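Lurnia Shallow Plate, Pale Green – Review
Posted Wednesday, August 29, 2018 by Aarti Mathur
Filed under: Home & Table > Plates and Bowls

I bought two of these to replace a set of white plates that had chipped around the rims. They came from Bisht, packed in paper with a piece of card between them, and neither one was damaged.

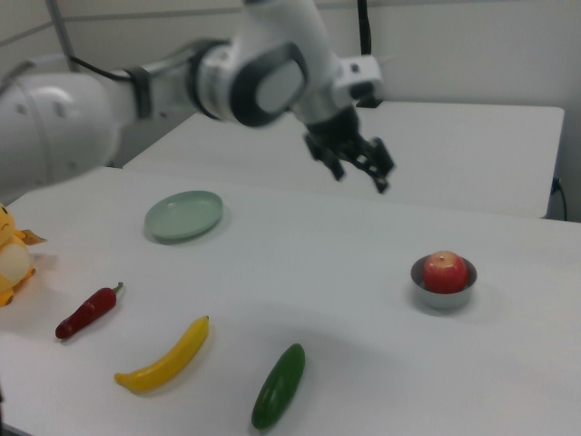

The color is a soft green with a matte finish. On a white table it stands out enough that you can find the edge without looking hard, which matters more to me than I expected. My old plates disappeared on our white kitchen table and I was forever setting cups down on them.

The plate is round and shallow. Toast, sandwiches, cut fruit and rice with something dry on top are all fine. Anything with a thin sauce runs toward the rim when you carry it, so I still use a bowl for dal and soup.

The matte surface needs a little more care than a glazed one. Turmeric left a faint yellow mark the first week. It came off with baking soda after an overnight soak – plain dish soap did nothing. I wash mine by hand and have not tried the dishwasher. Fork marks have not shown up so far.

They stack flat and fit in the narrow cupboard over my stove. I compared them with the Zillia plate my sister has, and hers is deeper and easier to carry, but it only comes in gray and takes up more shelf space.

I would like a slightly higher rim. For breakfast and snacks I use these every day, and I plan to order two more in September if the green is still in stock.

Rating: 7 out of 10

Recent reviews
Flernberg Bread Knife
Zillia Deep Plate, Gray
Bisht Cotton Dish Towels
Lurnia Cereal Bowl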